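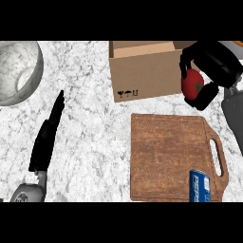

Simulated demos for sorting groceries: how much mess do you allow on the counter?

Started by gernorine_lab

gernorine_lab
Hello all. I collect demonstrations in simulation for a two-arm policy. The task is kitchen sorting: the operator picks food and drinks from the counter and places each one in the container named in the instruction. We have 2,368 episodes now, all teleoperated, all with random object positions at the start.

My question is about the start positions. Our sampler lets an object land almost anywhere, so in many episodes the can is lying on the cutting board, or very near the edge of what the camera sees. In the episode I posted, the right arm has the tomato and the Pepsi can is on its side on the board, with the bottom end out of view. My colleague wants to reject such layouts before recording. I want to keep them. What do you do?

Second, smaller question: the bowl has the same marble look as the counter. It comes from our texture randomizer, which picks from one shared list. Keep or fix?

hapeta_tom
Keep the can. A real kitchen will not put the can in the middle for you.

For the bowl, I would fix it. I looked at your picture two times before I noticed there was a bowl in the corner.

Isabelle Pelletier
I disagree with hapeta_tom on the can. It depends on which cameras the policy receives. If it has only this top view, then you ask it to grasp an object when it can't see one end. The operator maybe had a second view on the screen and knew where the can ends. The policy doesn't have this knowledge, so it learns to guess. We had this problem at Loltport and we lost 3 weeks before we understood it.

Do your operators see the same views as the policy?

gernorine_lab
No. The operator can turn the view freely. The policy gets the top camera and two wrist cameras.

Isabelle Pelletier
Then the wrist cameras help, but only after the arm is already going in the correct direction. I would lock the operator's view for one batch and compare. If the operators begin to fail on the same layouts, you have your answer.

risteck_user
I want to ask about another thing. The left arm in your picture holds nothing and stays over the free part of the counter. Is it like this for whole episodes? If the operators use mostly the right arm, your policy will learn that the left one is decoration. We balanced this by hand at Risteck: for every instruction we recorded both versions, one with each arm, when the reach allowed it.

gernorine_lab
Good question. I checked the logs this morning. In the tomato episodes the left arm does very little. All of our operators are right-handed, so I suppose this is the cause, but I didn't measure it. The instruction text doesn't say which arm to use.

hapeta_tom
Mirroring the episodes is cheaper than recording again. Flip the images, swap the actions, finished.

Lise Girard
Mirroring is not so simple here. The can has letters on it and the box has the handling symbols on the front. When you flip, the letters are backwards. Maybe this doesn't matter for grasping, but if your instructions name the product, I would be careful. Also check that the two arms are mounted symmetrically. Ours were not, and the mirrored actions had an offset of 2 centimeters that we found very late.

hapeta_tom
Fair point about the mounting. I still think the letters change nothing for a tomato.

Lise Girard
For the tomato, yes, I agree. For the can I would test it first.

About the bowl, I am on the other side from hapeta_tom. Low contrast happens in real houses too - my own white plate disappears on my white table. I would keep the matching texture but make it rare. Maybe give the bowl its own texture list and let it take the counter's one only sometimes.

risteck_user
+1 for separate lists. And please save the random seed with each episode. Then you can render again with other textures and you don't need to ask the operators for anything.

gernorine_lab
We save the seed, but not the version of the asset list, so the same seed can give another texture now. I will add this today.

The plan for the next batch is: operator view locked to the policy cameras, separate texture list for the bowl, and half of the instructions recorded with the left arm. The can layouts stay in for now, but with a tag, so we can remove them at training time. Isabelle, how many episodes did you need before the difference was clear?

Isabelle Pelletier
We tested 9 layouts and repeated each of them many times. More layouts with few repeats told us nothing. The tag is a good idea, I wish we had done it. Please write here what you find, also if I am wrong about the can.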